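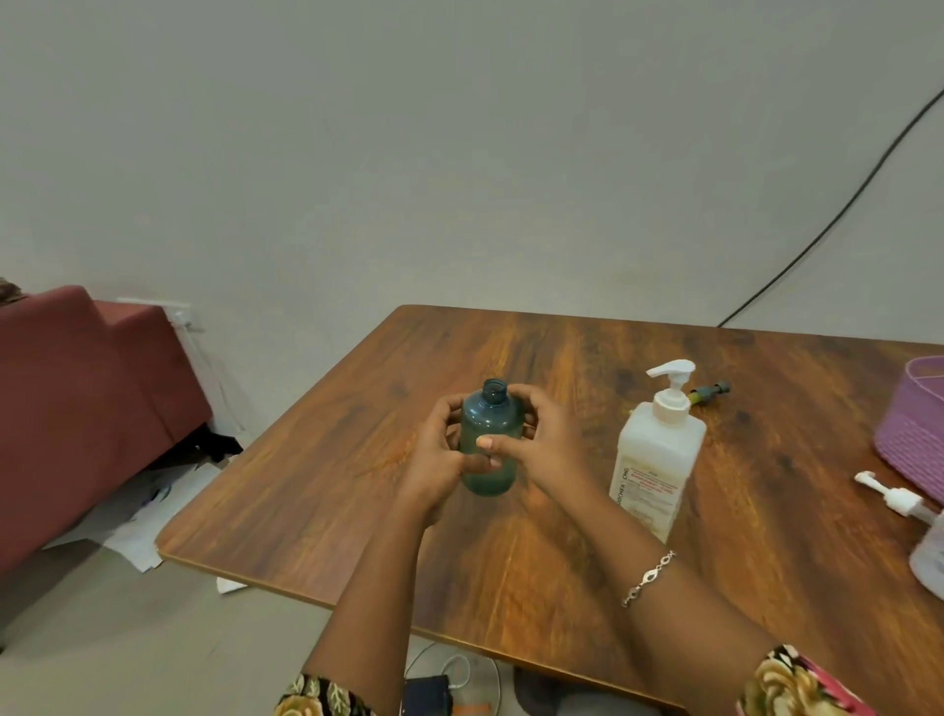 Words: Ailsa Tennant
Home & Habits, November

Loredana Bellini has a teal bottle between her hands before I've even got my coat off. It has no cap, and she wants me to admire the neck.

"Look at the thread on that," she says. "You can't buy a bottle that good with nothing in it!"

I've come to talk about refilling, which she's been doing for seven years (her sister Viola started her off, then gave it up). She buys hand wash and shampoo in big drums from a shop called Tetenar and decants the lot at the table by the sofa, usually on a Friday, usually with the radio on.

So what goes wrong? "Pumps," she says straight away. "It's always the pumps." She takes them off, runs warm water through them until it comes out clear, and leaves them on their sides overnight. I admit I've never washed a pump in my life and she gives me such a look.

The lavender basket is where everything lives between sessions, and a marker is the other thing she won't do without. "I once washed my hair with floor cleaner. It was 45 minutes before I worked out what the smell was. Now I write on everything, even if it's only for me."

And the teal one, what's that going to be? She turns it round, thinking. "Conditioner, probably. Or Primo can have it for his plants. He's been asking since the summer."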